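Loltach Style Pages: a data card for the Binton fashion magazine captions
Outfit credits and cover lines, typed up and tidied for anyone who loves old magazines

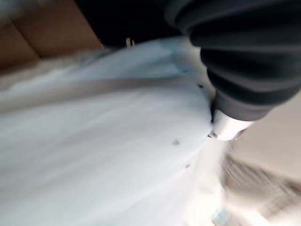
By Jelle Postma, with Jeanine Aerts
Last updated in April

Hello, and welcome! This collection grew out of a very long winter with a very tall stack of magazines. It holds the small print that runs beside fashion photographs -- the bits that say whose coat it is, whose earrings, and who did the hair. We've always been fond of those lines, and we couldn't find them gathered in one place, so we typed them up ourselves.

What you get

There are 300 credits in all, taken from 19 issues of Binton, the women's monthly that ran a cover story with a singer or an actress nearly every time. Each credit is one row in a plain text file called credits.txt, with tabs between the columns. A second file, covers.txt, has the cover lines for the same issues, one row per issue. You can open either one in any spreadsheet program, and if the accents look funny, tell the program to read the file as UTF-8.

The columns in credits.txt

issue: our own number for the issue, 1 to 19
page: the printed page, left blank where the page had no number (fashion spreads often don't!)
garment: what the magazine called the piece, in its own words
label: the designer or house, spelled as printed
role: stylist, hair, makeup, nails or set, when the line credits a person's work and there is no garment
note: anything we felt you should know

How we went about it

Jeanine read aloud and I typed, and then we swapped chairs and did the whole issue again from the other side. Where the two versions disagreed we went back to the page. We kept the magazine's spelling even when it was plainly wrong, so the knitwear house Zaven shows up as "Zavan" in issue 7, and the note column says so. Please don't fix these in your copy if you plan to send changes back to us.

We did make one choice you may not agree with. Binton liked to write "stylist's own" for belts and rings and such, and we've put that in the label column as if it were a label. It made the sorting easier, and you can filter it out if it bothers you.

Things to watch for

Issue 12 is missing its last fashion story. Our copy had pages 28 to 30 torn out, and we haven't found another one yet. If you have it in a box somewhere, do write!

The label Prins appears more than you might expect. They bought a lot of advertising, and their shoes turn up in stories where the feet are barely in the shot. I wouldn't use this collection to decide which labels people were really wearing at the time -- it tells you what one magazine's editors chose to print.

Prices are left out. We started typing them and gave up, as half were "price on request."

Using it

Help yourself for study, teaching or just for fun. If you publish something, please mention Loltach Style Pages and tell us where to read it. The photographs in the magazine belong to the people who took them and none are included in the files.

Still to do

Match the cover lines to the page numbers inside
Split hair and makeup where one person did both
Ask Jeanine's sister about issue 12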